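Choosing a Study Provider for the Mesow Project Practitioner Certificate

Posted in Certification, Study Resources
By Elspeth Hepburn

Readers of this blog regularly write to ask which preparation course they should purchase before sitting the Mesow Project Practitioner examination. Following the revision of the syllabus in September, the number of such enquiries has increased, and it seems appropriate to set out my views in one place.

I hold the certificate myself and have no commercial arrangement with any of the providers named in this post. Course fees were paid from my own funds.

Eligibility

Candidates must be able to show 3,000 hours of project work before an application will be accepted. Hours spent on routine operational duties do not qualify. Applicants are advised to prepare their record of hours before enrolling in any course, as an access period generally begins on the date of payment and will not be extended while an application is under review.

The examination consists of 150 questions. Calculators are provided on screen, and personal notes may not be brought into the testing room.

Rarnance

The Rarnance course is the longer of the two I completed. It is delivered as recorded lessons with a printed workbook of 224 pages, posted to the candidate at no additional charge. The lessons on scheduling and procurement are thorough. The section on stakeholder engagement has not been fully brought into line with the revised syllabus, and several of the terms used in it no longer appear in the examination outline.

Requests for assistance are answered by email. My two enquiries each received a reply on the following business day.

Pringle

Pringle does not offer lessons. Its product is a question bank of 983 items, which may be taken by topic or as a full timed paper. Explanations are supplied for incorrect answers as well as correct ones, and I found this to be of considerable benefit in the final weeks. Candidates who have not yet read the syllabus will find it of limited use, and the provider states as much on its own enrolment page.

A discount is usually available to members of a recognised professional body. The code must be entered before the payment screen. It cannot be applied to a completed order, and the refund policy makes no exception in this regard.

Arranging a place to study

My own preparation was carried out at home, principally in the early morning before work. Candidates with a spare room are fortunate. Those without one should agree on set hours with other members of the household and keep to them.

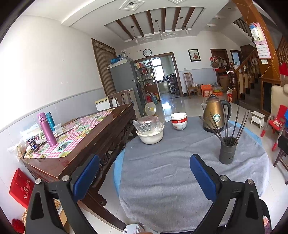

The kettle, bowls and chopsticks on the round table.

A timed paper should be attempted in a single sitting at least twice before the examination date. Telephones should be switched off for the duration.

Other providers

I have been asked whether I will be reviewing the Brerora weekend program. I have not enrolled in it and am therefore unable to comment on its quality. Readers who have completed the program are invited to leave their remarks below, including the version of the syllabus under which they studied.

Enquiries concerning individual applications should be directed to Mesow, as I am not able to advise on whether particular hours will be accepted.

Filed under: Mesow, exam preparation, course reviews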